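Hand-held grippers: flat finger plates or soft pads for thin trays?

Posted in Grippers and End Effectors

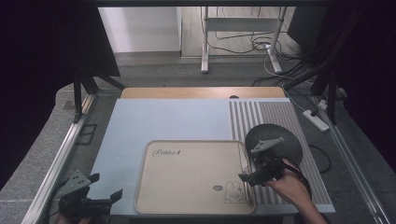

I've been going back and forth on fingers for a pair of hand-held grippers, and I'd love to hear from people who have lived with both kinds. We collect demonstrations for tabletop tasks (sorting, plating, clearing up, that sort of thing) and I do most of the test sessions myself, so I feel every little annoyance in my own wrists. The grippers came with the angular gray finger plates, the ones with the small holes, and for most things I think they're terrific. They're stiff, you know exactly where the tip is, and after an hour you stop thinking about them and just grab stuff. Where I get stuck is thin, flat things with hardly any edge. My current nemesis is the beige tray with the rabbit drawn in the corner. The rim is only slightly raised and the corners are rounded, so there isn't much for a flat plate to bite on. If I come in from the side with the right hand, I can get the lower finger to the rim, but then I have to tip my wrist way over to slide it under, and the upper finger ends up pointing off at a silly angle.

I tried the Dasodora soft pads on a loaner set for one afternoon and they were so much fun! They squash down over the rim and the grip feels really secure. But they also drag on the table, and I kept nudging the tray when I meant to pick it up. The pads are 199 for the full kit, so before I ask for the money I'd like to know:

Do the soft pads wear out fast if you use them every day?

Does the drag get better with practice, or do I need a different table surface?

Is there some middle option, like putting a thin lip on the plates I already have?

Two-handed lifts are fine, by the way. It's picking up the tray with one hand, so the other is free to place something on it, that gets me.

Grímur Overgaard

plates_forever

Keep the plates. Soft pads are great for fruit and bad for everything flat. Just go slower.

Curkorside

I've used both for a good long while, on the Gridmont arms as well as on hand-helds, so here goes. This got long, sorry!

Wear first. The Dasodora pads held up better than I expected. I swapped mine after some 7 weeks of steady use, and even then it was only the very tips that had gone shiny. The backs were like new. If you rotate them end for end you can probably stretch that. What bothered me more is that a worn pad and a fresh pad behave differently, so sessions from the start and end of a pad's life don't quite match. Write down when you change them. I didn't, the first time, and spent a miserable evening trying to work out why my grip widths had shifted.

On the drag: it does get better, but mostly because you learn to hover. With plates you can touch down and slide in. With pads you have to stay just off the surface and close from above. A slicker surface helps a little, but then the tray scoots away from you even more easily, so I wouldn't change the table for this.

Now the lip idea -- yes, please try that one before you spend anything! If your plates have holes like mine, you can bolt a thin strip across the lower finger so it sticks out a hair past the tip. Mine was a scrap of spring steel with the corners filed round. It goes under a low rim with a lot less wrist tipping. I only did the lower finger and left the upper one alone, and that turned out to be the best combination I tried. Put a dab of grip tape on the inside of the upper finger if the tray slips.

Two cautions. Check that the gripper still closes all the way with the strip on, and redo your zero width after you fit it. And if there's a camera on the gripper, look at what it sees before you record a whole day. My first strip was polished and threw a bright glare whenever it turned toward the lights. A bit of matte tape fixed it.

Try picking the tray up near a corner too. On a rounded corner the two sides of the rim give the finger a bit more to work against than one long straight edge, and your elbow gets to stay down where it belongs.

Ibarra

Agree with Curkorside on nearly all of it, except I found the corner pickup worse. The tray wants to swing, especially with anything sitting on the far side. I go for the middle of the short side and keep my wrist low.

One thing to add: check your strap. I used to blame the fingers for everything, and half of my trouble was the gripper body rolling on my wrist when I tipped it. Snugged up the strap one notch and my misses dropped right away. It costs nothing and takes a minute.

If you do get the pads, buy them for one hand first. I run a pad set on the left and plates on the right, and I really like having both. Left holds, right does the fiddly work. Depends what your project allows, of course. Some people need both hands to match.

Would love to hear how the strip works out if you make one!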